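Subject: Re: [bin-standards] Draft 4, clause on "representative receptacles"
List: bin-standards
Sent: Sunday, 9:40 pm

On Sunday, the Clenamar rep wrote:

> Having read draft 4 over the weekend I remain unconvinced that the
> receptacle clause needs to exist. Our position is that a pick test
> should be run from a rigid tote of known dimensions, because that is
> the only way two sites will ever get the same number. Bags, sacks and
> other soft containers change shape every time you look at them. If we
> let them in, the reported pick rate will mean whatever the person
> reporting it would like it to mean.
>
> I would also ask that we strike the paragraph on wear. A damaged
> receptacle is a maintenance matter and has no place in a test method.
>
> Can we please close this before the March call?

Thanks for this. I'd like to close it before the March call too. I also wanted to close it before the last March call, and I have the minutes to prove it.

I'll take the two points in order, wearing my Gundix hat for the first and my long-suffering editor's hat for the second. They are the same hat.

On rigid totes. Yes, they're repeatable. So is picking the same wooden block off the same square of bench until retirement. The scope statement, which all of us voted for, says the method covers "mixed goods presented in containers typical of use." Our parcel customers use paper bags. The grocery people use paper bags. Skulteo's entire pilot is paper bags, and they put in a very patient comment on draft 2 asking whether anybody had noticed. If the method only covers grey plastic totes then the title should say so, and I'll happily move the apostrophe in the colour-coding annex at the same time. 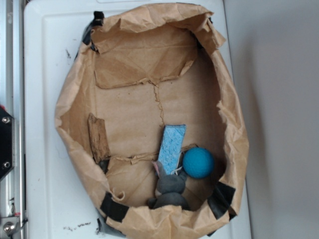

What I do accept is that a soft container has to be controlled somehow or the numbers are worthless. Barbosa's suggestion from the last round was to fix the bag at the rim and let the rest do what it likes, and I've come round to it. Tape is cheap, everyone has some, and a bag that can't wander off across the bench removes the worst of the difference between sites. So the proposed wording for the clause is now:

"Where the receptacle is flexible, it shall be secured to the work surface at no fewer than 2 points. The number and approximate location of fixings shall be recorded. The opening shall be left in the condition in which it is found after opening, and shall not be re-formed between picks."

The last sentence will annoy people. It's meant to. We've all watched a demo where a helpful hand reaches in and tidies the walls between attempts, and then somebody reads out a success rate with a straight face. If a hand goes in, it's an intervention, and it gets logged as one.

On wear. I'd keep the paragraph, and I'd make it longer. Paper tears. A flap hanging into the workspace can hide a small item from the camera, and a strip across the floor can catch on a fingertip. A suction cup that seals beautifully on a smooth lid is a different animal when there's loose kraft in the way. Calling that maintenance means every site swaps in a fresh bag at a moment of its own choosing, generally just before the results get interesting. Our own run went to 931 picks, and I'd be embarrassed to tell you how many bags that took, chiefly for the reason that we didn't write it down. Hence the paragraph.

Proposed addition:

"The replacement criterion for the receptacle shall be stated before the test begins. Tears, detached material and loose flaps present at the start of each block shall be recorded by photograph. Loose receptacle material shall not be counted as a target item."

That final line exists because of a certain vendor (no names, you were all in the room) whose gripper lifted a scrap of cardboard and whose spreadsheet called it a success.

Two smaller things while I've got your attention, or what's left of it at this hour.

The item set. Draft 4 asks for "rigid, deformable and irregular" goods and then lists nothing but boxes in the informative annex. I'd like at least one porous item, one ball and one plush toy in there. Porous things defeat suction, balls roll into corners and sulk, and plush has ears. Clenamar, you offered a list ages ago. Please send it, even if it's in that spreadsheet format.

The block length. Someone has changed 700 picks back to "a sufficient number." Whoever it was, I've changed it back again. Sufficient is a feeling.

If there are objections to either wording, send replacement text to the list. An objection without replacement text goes in the folder with the others, which is very full and has its own centre of gravity.

Draft 5 goes up once I've heard from Skulteo on the fixing points.

Cheers,
Editor, receptacles clause
Gundix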